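Unit 4 handout: Keeping time in bread doughs
Baking Science for the Small Shop, evening section
Instructor: Girish Dhillon

Read this before Friday. Bring your dough log and a thermometer that you have checked in ice water.

## Where we left off

Last week we treated flour as if it came in one kind. It doesn't, but the simplification let us get through baker's percentages. To recap, flour is always 100 percent and everything else is stated against it. A dough with 600 grams of flour and 65 percent water has 390 grams of water. If you still have to stop and think about that, work through the first page of the Unit 3 sheet again.

## Fermentation is a rate

Yeast eats sugar and gives off carbon dioxide and alcohol. How fast it does this depends mostly on dough temperature, then on how much yeast there is, then on salt and sugar. Recipes give times. Times are only good at the temperature the writer had in their kitchen, and most writers don't tell you what that was.

A dough that doubles in an hour at 80°F may need close to two hours at 68°F. In the Motaung bakery, where several of you did your placement, the back room is much cooler than the shop floor, and the same white dough is on two different schedules depending on where the tubs sit. Both schedules are written on the wall. Neither is wrong.

Watch volume first. Mark the starting level on a straight-sided tub with tape. A round bowl is hard to read, as a small rise near the rim holds a lot more dough than the same rise near the bottom.

### Water temperature

You can't do much about the room or the flour, so you adjust the water. The working rule for a straight dough:

- Multiply the dough temperature you want by 3.
- Subtract room temperature.
- Subtract flour temperature.
- Subtract the friction factor for your mixer.

What is left is the water temperature. For hand mixing, use a friction factor of 5. For the spiral mixer in the teaching kitchen, use the figure on the card taped to its side and not the one in the textbook.

Worked case: target 76, room 70, flour 68, mixed by hand. 228 minus 70 minus 68 minus 5 is 85, so use water at 85°F.

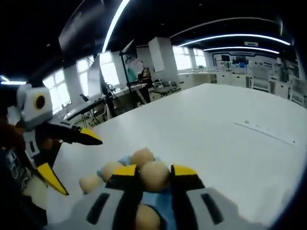 Dividing and shaping decide how evenly a batch bakes. Small rolls are less forgiving than loaves. A 20-gram error in a two-pound loaf will not show, but in a roll it means a different bake time from its neighbor. Scale every piece until your hand is reliable, then scale every fifth piece. Rolls heaped on a cloth, like the tan ones on light blue, are fine for the table, but keep proofing pieces apart in a single layer. Dough pieces that touch will join, and pulling them apart lets gas out along the seam. If you want soft-sided pull-apart rolls, set them close in the pan on purpose and leave them alone until they are baked and cooled.

## The poke test and its limits

Flour a finger and press the dough about half an inch.

- Springs back at once: underproofed, wait.
- Comes back slowly and leaves a shallow dent: ready for the oven.
- Stays down: overproofed. Bake it now.

The test is poor on very wet doughs and nearly useless on cold dough straight out of the refrigerator, which feels firm however far along it is. For retarded doughs, go by your log.

## Reading the Stesside log

The second page is a copied log from the Stesside shop. Batch 547 is the one to look at. The baker wrote the final dough temperature, but left out the room temperature and the time the tub went into the cooler. The crumb was tight and the crust split along the side. Work out which of these the log supports, and which it can't tell you:

1. The dough was underproofed.
2. The yeast was old.
3. The oven was short on steam.

More than one may hold. I want your reasoning in a few lines, not a verdict.

## For next time

Make two batches of the plain roll dough, same formula, at different water temperatures. Log every temperature and the time to double. Bondstead flour is in the bin by the sink. The Ukmont sacks are for the April practical, so please leave those closed.

Unit 5 is preferments. Skim the section on poolish and skip the one on rye sours.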